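From: Su-chen Huang
To: Vistholm Home Repair list
Date: 24 September 2023
Subject: Re: Old white plastic going yellow

Yaroslav Vasylenko wrote:
> Has anyone had luck getting the yellow out of old
> white plastic? I have shelf liners and a bread box
> from my aunt, and I hate to throw them away. My
> neighbor swears by bleach.

Dear Yaroslav, and hello to everyone I haven't written to since July,

Please leave the bleach in the cupboard! I tried it years ago on a fan cover and it came out blotchy and a little chalky, and I was sad about it for a week. What has worked for me is plain dish soap first (you'd be surprised how much of the yellow is kitchen grease), a good rinse, and then the peroxide cream that hairdressers use. I brush it on, wrap the piece in cling film and set it by the window for an afternoon -- turning it now and then so it doesn't get stripes. Wear gloves, please.
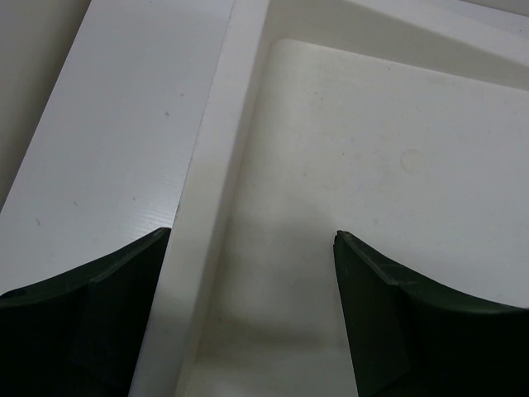
White plastic panels, all in a jumble.

Your aunt's bread box may need two rounds. Mine did, and even then the lid never quite matched the bottom, but I've grown fond of it that way and it sits next to the toaster looking perfectly respectable. For the shelf liners I'd try one small corner first and wait a day, as thin plastic can go brittle on you. Keep the finished pieces away from strong sun afterward, or you'll be doing it all over again by spring.

Do write and tell us how it goes, and give my love to your mother.

Warmly,
Su-chen

Comments

Thodoris Fragkou: Does the cream work on light switches? Mine are the color of weak tea.

Hanyu Wan: It did on mine, but I took the covers off the wall first. One tube did the whole hallway.

Po-yen Yu: Saving this. My bread box thanks you, Su-chen!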